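Kategorie: Werkstattbuch / Textil & Wäsche
7 Kommentare · 23 Mal geteilt

9. Februar 2020

Heute endlich die Hemden! Ich habe mich seit der letzten Faltreihe darauf gefreut, denn Handtücher sind nett, aber so ein Hemd hat Charakter. Kragen, Leiste, Manschetten, Nähte, die in alle Richtungen ziehen, und jedes Teil legt sich anders hin, je nachdem, wo man zuerst anfasst. Gearbeitet wurde auf dem Tisch mit der Marmormusterung. Ausgangslage immer gleich: Stoff zusammengeknüllt ablegen, nichts vorsortieren, nichts glattstreichen.

Hellblau und Königsblau (im Plan für Medari steht noch »blau 1« und »blau 2«, bitte umbenennen, das verwechselt jeder).

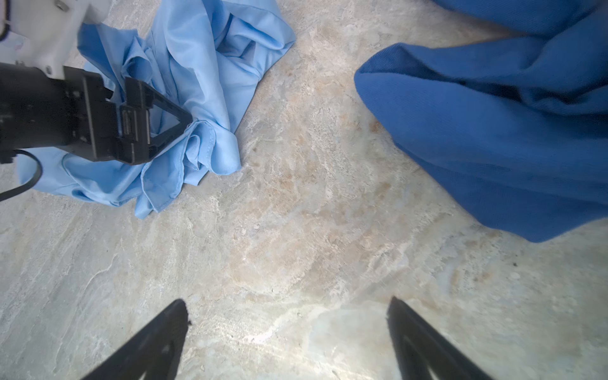 Was mir am meisten Spaß macht, ist die Suche nach dem ersten guten Griffpunkt. Wer irgendwo mitten in den Haufen fasst, zieht nur einen Wulst hoch und hat danach mehr Falten als vorher. An einem Saum entlang geht es viel schöner: Man folgt der Naht mit den Fingern, kommt irgendwann an eine Ecke, und plötzlich weiß man, wo oben und unten ist! Bei meinen 29 Durchgängen von Hand war der Saum 23 Mal der schnellere Einstieg. Das ist deutlich mehr, als ich erwartet hatte, und es passt wunderbar zu dem, was wir im Larnham-Protokoll schon vermutet haben.

Schwierig bleibt alles, was doppelt liegt und versteift ist. Kragen und Manschetten stellen sich auf, rollen sich ein und nehmen den weichen Stoff daneben gleich mit. Dafür sind sie herrliche Orientierungspunkte, sobald man sie einmal erkannt hat. Knöpfe ebenso: Ton in Ton sieht man sie schlecht, aber der erhabene Rand ist sofort zu ertasten, und von einem Knopf aus findet man die Leiste praktisch blind. 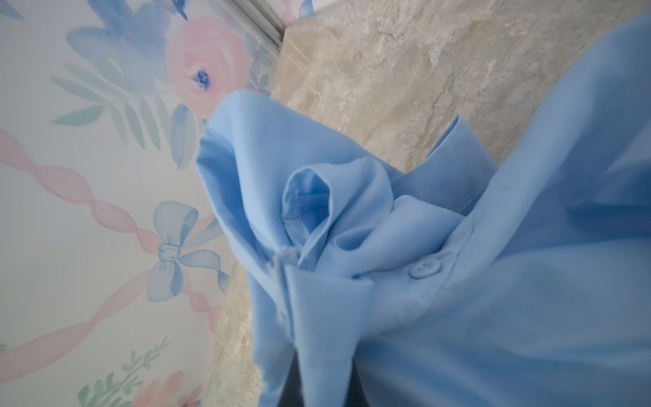 Hellblauer Stoff, Knopf in derselben Farbe.

Noch zu den Fusseln: Auf Hellblau fallen die dunklen Pünktchen mehr auf, als mir lieb ist. Vor der nächsten Reihe mit der Rolle drüber und Fadenreste an den Nähten abschneiden (nicht ziehen, sonst kräuselt sich die Naht).

Offen für März:
- Reihenfolge Grimetti testen, also erst Kragen, dann Leiste, dann Ärmel
- 8 weitere Hemden besorgen, gern auch gestreifte
- dasselbe mit zugeknöpfter Leiste, darauf bin ich richtig gespannt
- Faltbrett aus der Kiste »Yang« holen und die Kanten nachschleifen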